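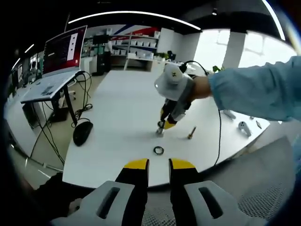 A small black O-ring and a golden-coloured bolt on the white table.

Viltulach Word List – README

Viltulach is a collection of workshop words and sayings: what people call the odds and ends in their sheds, garages and repair rooms. We have 1,560 entries so far from 133 contributors, and I still get a thrill when a new one lands!

What's in it

words.csv has one row per entry: headword, meaning, region, contributor code, and a sentence showing how it's used. sayings.csv is smaller, 189 rows, and has no headword column. Spelling follows the contributor, so you'll find "doovalacky" and "doovalackie" side by side. Please don't merge them – the variants are half the fun.

Where it came from

Niamh Nic Aodha started it at Multholm with a notebook by the kettle. The Tudose entries were added in June from letters and phone calls, and 22 of them have no region filled in. Those cells are blank, not zero.

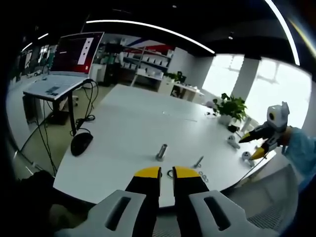
Bolts and other small parts on the table.

Known gaps

Plumbing is thin. Sewing machine repair is wonderfully full (thank you, Prokico crowd). Colour words such as "brassy" are only listed when they name a part.

Adding words

Send one word per row and keep the example sentence in the speaker's own words, swearing included. If your nan said it, we want it.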